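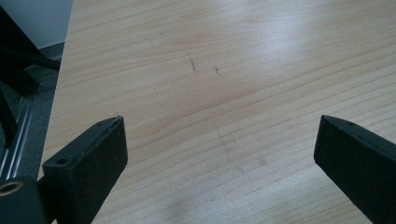

Farenura Manipulation Group — Hardware and Safety

Progress report to the Skornier program office
2019-03-14

Reporting period: February, plus the first part of this month

Summary

We are behind plan, and the cause is a fault we have not fully explained. Twice in February the gripper on the Paver arm kept pushing down after it should have stopped. The contact limit was set at 34 newtons in both cases and was logged as active in both cases. The second event tripped the joint protection on the arm. The first did not trip anything, and we only found it when we went back through the logs.

There were no injuries. Under our own rules an operator could have been reaching in at that point in the cycle, so we are treating both events as safety matters.

Condition of the bench and fingers

There are small dark marks near the middle of the tabletop, the clearest of them a short, thin streak, and a faint grayish smudge below. It would be easy to put these down to the February events, and an early draft of this report did. We have taken that out. The bench was not inspected before the trials began, so we can't say when the marks were made or by what. The right finger has light scuffs along its edges. Again we have no earlier record to compare against. Both fingers are still on the tool and we have not replaced them.

What the supplier says

Ocampo, who supplied the control box, sent a firmware update and a one-page note that calls the problem "resolved by improved filtering." We don't accept that yet. The note does not say what was being filtered, and it does not explain why the limit was shown as active while the arm went on moving. We asked for the test data behind the statement and had not received it when this report was written.

What we did

We installed the update on a spare controller and ran 500 closing cycles above the bare table with nothing between the fingers. No faults came up. We would caution the program office against reading much into this. The original events both happened on downward moves with a part in the grip, and an empty cycle does not load the sensor in the same way. A further 100 cycles with a part are planned, at reduced speed and with the enclosure shut.

We also found that our force readings were being saved at a lower rate than the controller uses. A short spike could fall between two saved samples. That is our mistake, and it means the February logs are weaker evidence than we first told you. The rate has been changed.

Schedule and money

The loaded trials have slipped by 11 working days. We are not asking for more funds this quarter. We do ask that the milestone payment tied to unattended running be held back until the loaded cycles are done, even though the contract wording would let us claim it now.

Open items

Ocampo test data: requested, not received.
Independent stop on the vertical axis: parts ordered, wiring not started.
Bench inspection sheet, to be filled in before each run: in use.
Root cause: open. The leading idea is a delay between the sensor board and the controller — we have not been able to reproduce it on purpose.

Until the vertical stop is fitted, the arm will be run only with an operator at the stop button and the enclosure closed.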